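Ticket 110-152: Kompressionsdruck wird nach Firmware-Update nicht gehalten (Gerät Gunenum, Gefäßambulanz Rorenport)

Status: gelöst, Beobachtung bis Ende Februar
Priorität: mittel
Gemeldet von: Birsen Akyol, Funktionsdiagnostik
Bearbeitung: Andri Camenzind, Medizintechnik
Hersteller-Support: Hiremon, Ansprechpartner Berkay Canpolat

Fehlerbild
Bei der Messung des Knöchel-Arm-Index bricht das Gerät am Kanal 3 (Knöchel links) mit Meldung E-40 ab. Die Manschette wird aufgepumpt, der Druck fällt vor Beginn der Ablassphase. Kanäle 1, 2 und 4 unauffällig. Erstmals aufgetreten nach Einspielen der Firmware. Betroffene Untersuchungen wurden mit Handdoppler wiederholt.

08:15 Camenzind
Gerät aus dem Raum genommen, Fehlerspeicher ausgelesen. Alle Einträge E-40 auf Kanal 3, keine Einträge zu Pumpe oder Netzteil. Neustart und Werksreset der Messparameter ohne Wirkung.

09:05 Camenzind
Manschetten Kanal 3 und Kanal 4 getauscht. Fehler bleibt auf Kanal 3. Manschette damit ausgeschlossen. Schlauch ebenfalls getauscht, Fehler bleibt.

09:40 Canpolat (Hiremon)
Bitte Dichtheitsprüfung im Servicemenü durchführen, Prüfdruck 222 mmHg, starrer Prüfkörper, keine Manschette am Unterarm oder Bein. Zulässiger Abfall laut Serviceblatt ist im Menü hinterlegt. Ergebnis und Protokolldatei anhängen.

10:30 Camenzind
Prüfung durchgeführt. Kanäle 1, 2, 4 bestanden. Kanal 3 nicht bestanden, Abfall bis zu 40 mmHg innerhalb der Prüfzeit. Wiederholung mit demselben Befund. Protokoll angehängt.

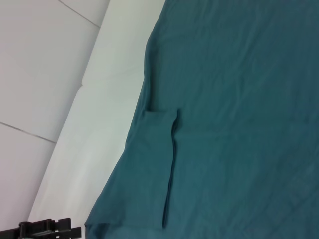

Blaugrünes Tuch auf weißer Fläche, ein Teil umgeschlagen

10:55 Canpolat
Werte sprechen für Undichtigkeit zwischen Kupplung und Ventilblock. Die Firmware ist nicht Ursache: Die neue Version überwacht den Haltedruck strenger, die alte hat den Abfall vermutlich toleriert. Bitte Gehäuse öffnen und O-Ring an der Kupplung prüfen. Downgrade wird nicht empfohlen.

11:50 Camenzind
O-Ring Kanal 3 an einer Stelle eingerissen. Ersatz aus Servicesatz Maglaya eingesetzt, Sitz der Kupplung geprüft. Die übrigen drei Ringe vorsorglich mitgetauscht. Dichtheitsprüfung erneut: alle Kanäle bestanden.

13:20 Akyol
Zwei Probemessungen am Personal, beide ohne Abbruch. Frage: Müssen frühere Werte am linken Knöchel neu bewertet werden?

13:45 Taşdemir
Befunde seit der letzten bestandenen Kontrolle werden ärztlich gesichtet. Grenzwertige Indizes links werden zur Kontrolle einbestellt. Liste bitte an mich, nicht ins Ticket.

14:10 Camenzind
Messtechnische Kontrolle Kanal 3 nachgeholt, Abweichung innerhalb der Toleranz. Gerät freigegeben, Gerätebuch ergänzt. Beril Bayram übernimmt die wöchentliche Dichtheitsprüfung. Bei erneutem E-40 bitte dieses Ticket wieder öffnen, kein neues anlegen.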